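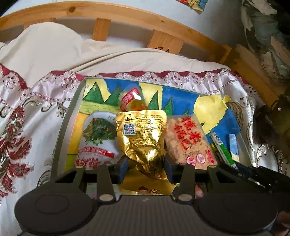

I need up to 2 more people to pick things up for me, and I'm hoping one of them is you!

I'm Daiane Bastos and I run the hand-held gripper sessions at Joleo. You squeeze the handle, the fingers close, you lift snack packets and other small household stuff out of a tray and put them back. We do it in ordinary homes, mostly bedrooms and kitchens, so you'd be working wherever there's a bit of space.

Now the part I want you to read before you write to me. In December one of our grippers jammed shut with a tester's fingertip between the pads. Wellington Fontes got it open quickly and the tester was fine apart from a bruise - but it shouldn't have happened. A pivot had worked loose and the linkage locked. We pulled every unit, and Rami Saab went through them all. Now the pivots get checked before each session, and your free hand stays away from the pads. If a finger feels stiff, you stop. You still get paid for the full session, so please don't push on to be polite!

No experience needed. You should be over 18, okay with repeating the same lift a lot (expect 100 lifts a session) and happy to tell me when something feels off. I really do want the complainers.

Write to me at Joleo by May 17, 2022 and tell me which hand you use.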